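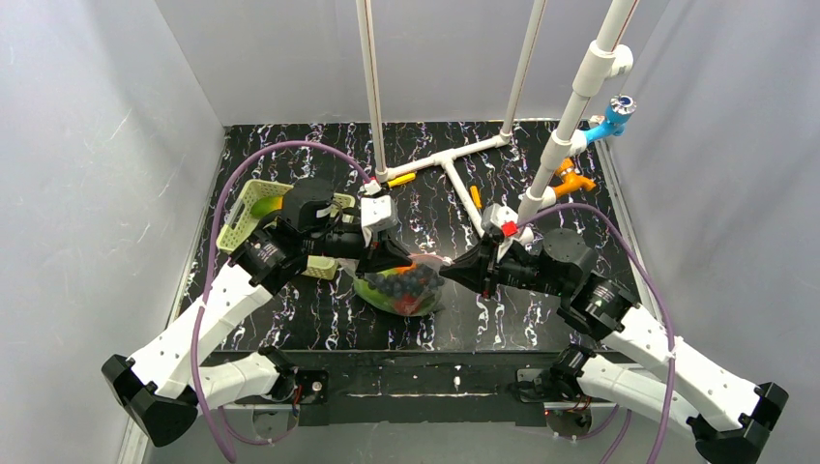 Slide 1. Two arms, one plastic bag, and a planner with opinions.

3 min read

Leave the slide up. Let them look at the bag for a bit before talking.

Opening: we spent most of September on Okitz, our planning layer, and it was very good at moving two arms around a table with no bag on it. Then we added a bag. (Pause. Someone will laugh, usually a person who has tried it.)

Point one, perception. Clear plastic is a rumor as far as the depth map is concerned. Kutedier segments the things inside the bag quite happily and reports no bag. We now fit a loose hull around the contents and plan against that. It is a hack – say so before the Q&A does.

Point two, two grippers in one small space. The old collision check padded every link by 40 mm, so the arms politely refused to meet. Padding is now 18 mm near the fingers and unchanged everywhere else. The pipes at the back stay in the static map. Please don't ask how we learned to keep them there.

Point three, timing. Each arm used to replan on its own clock. One shared clock, one queue, 192 lines deleted. Best commit of the year, and it was mostly the minus key.

Numbers: 65 logged runs, replay tool is in the Skov repo. Skip the histogram if we're running over.

Close on the open problem: the bag changes shape and the hull doesn't. Take questions. Drink water.

Related talks
Nekov: logging without tears
Replaying a bad grasp in Skov
Why your cost map lies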